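October 26, 2023

Jury duty, day 2. I had hoped to be dismissed by lunch on the strength of my face, which has gotten me out of things before. Instead I am Juror 3, and I now know more than any person should about counterfeit hair oil.

The charge is fraud. The defendant ran a company called Vetar out of a rented garage in Riner and sold 3,214 bottles of something named Ayaaba, at $30 a bottle, to people who wanted thicker hair. The state's chemist says it was canola oil with a little peppermint. The defense says peppermint is an ingredient.
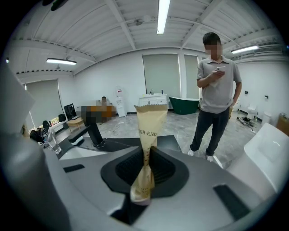 Reading time: 2 min

We're not allowed to discuss the case with anyone, so I am discussing it with you, diary, and you will stay in the drawer until the verdict.

The morning was all invoices. The prosecutor put them up one after another and asked the same bookkeeper the same question, and she gave the same answer in the same voice until the man beside me began to breathe like someone asleep. The judge looked at him. I looked at him too, to show whose side I was on.

After lunch we got Mansa Agbenyega, a customer, who had bought six bottles and wanted the court to know her hair had been fine to begin with. She brought the receipts in a recipe box. The defense lawyer asked if she had followed the directions. She asked him if he had. He is quite bald. The judge called a recess.

Adjoa Dogbe (Juror 8, knits, not permitted to knit) thinks we'll be done Monday. She sat on a burglary trial in February that was supposed to take two days and took nine, so I don't know where she gets her optimism. We ate crackers from the machine and talked about gutters. 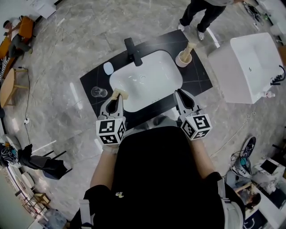
At the sink, black counter.

Home by six. Trernance Street was torn up again and I had to park by the church. Ate soup standing. Checked the bathroom cabinet and found canola oil is not in anything I own, though there is peppermint in nearly all of it.

Court at nine tomorrow. The chemist is coming back. Bring a sweater.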